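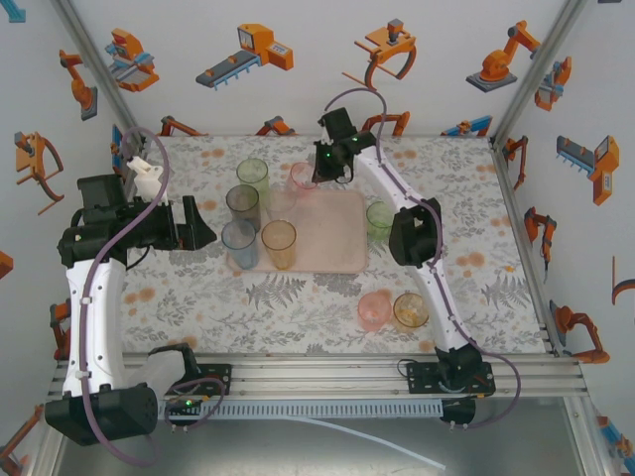 Unit 2: Trays, cups and clearing a table

Handout for Hospitality Basics, Ladness evening section. Bring it back in January, we use it again for the glassware unit.

Terms
Tray: flat carrier, low rim or no rim. The pale pink one is a rectangle, you will also get round ones.
Tumbler / cup: no stem, no handle. Plastic for this unit.
Translucent: light gets through, so color looks weaker when you stack. Matters when sorting!

Sorting by color
Pink, amber, light blue, smoky gray, greens, clear. Watch the greens, light green and pale green get mixed up all the time. Hold them over something white if unsure. Patterned cloth (ferns, blossoms etc) makes it harder, the print shows thru the clear cup.

Loading order
1. Tray flat on the table, well in from the edge.
2. Strays next. Cups standing on the cloth in front of the tray or off to the side, like the pink and amber pair, go on before you rearrange anything else.
3. Middle first, then out to the corners. Keep the weight even.
4. Small gap between cups. Touching cups rattle and then they walk.
5. Lift with both hands, look where your going.

Stacking
Same shape only. Do not force. If two stick, twist, dont pull.
Upright for counting, upside down for the shelf.

Supplies
Cups: Vurano order no. 3548. Trays: Flurneo, order no. 697. Table cloths come back from the wash folded in four, leave them that way.

For next time
Read the Reddy booklet, part on table clearing, skip the banquet stuff. Write half a page: which would you clear first, cups or tray, if the cloth has to be changed too? Say why.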